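Ticket 286 – Labels skipping every second row on the Kallon printer
Opened by: Gøran Halvorsen
Status: Waiting on parts

Great news first – the blank labels are gone! I set the gap sensor to 2 mm like you suggested, reloaded the roll and ran 60 labels in a row with no misses. So happy with that.

Still open: the Bomeck template prints the barcode too far left, and the last digit gets clipped. It only happens when the job comes from the Vudis export. Printing the same file from the desktop gives a perfect label, every time.

Tried so far:

1. Fresh driver, restart, new test page. Same clipping.

2. Darkness down from 78. Much crisper text, wow, but the digit is still missing.

3. Left margin reset in the export profile, then a test batch for the items that go by the green belt.

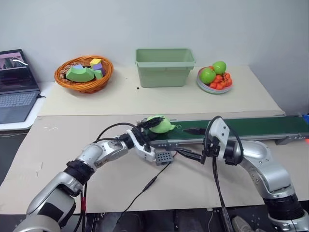

4. Next up: swap the print head when the spare arrives from Trujillo, then rerun the export. I'll post the results right here.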